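# Stacking bowls in order

Our project, Hundier, looked at putting away bowls at Tondness. We began with them apart, pink nearest the front edge.
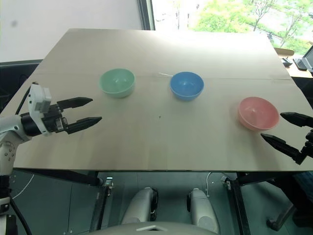 Tautahi asked whether blue should go at the bottom, as it does on their shelf. We kept to pink first, then green - blue last.

The order was the same in all 17 trials.

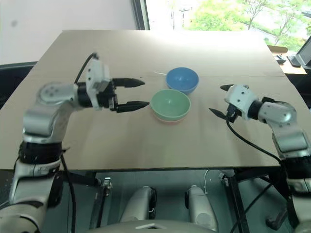

Fig. 2. Green above a pinkish-orange band, blue behind.

Green leaned in 4 trials, and we noted each one.
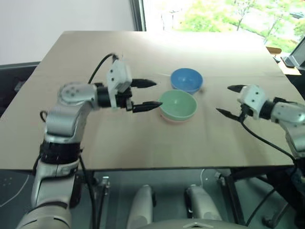 Blue took longest to place, so we timed it separately.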